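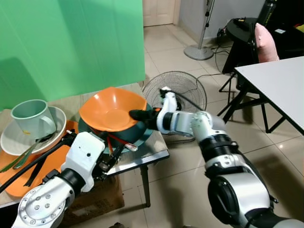 Wendy Oakley asked at our last check-in whether a machine could clear a table after dinner yet, start to finish, and my answer is still no, but we're so much closer than in April! Since then the Nudon arms have run 428 clearing trials. Stacked bowls are the fun part (and the hard part): two grippers have to share one pile without fighting. Mugs go well now. Forks and spoons don't, and we'd like 6 more weeks on them before the Broltport kitchen trial.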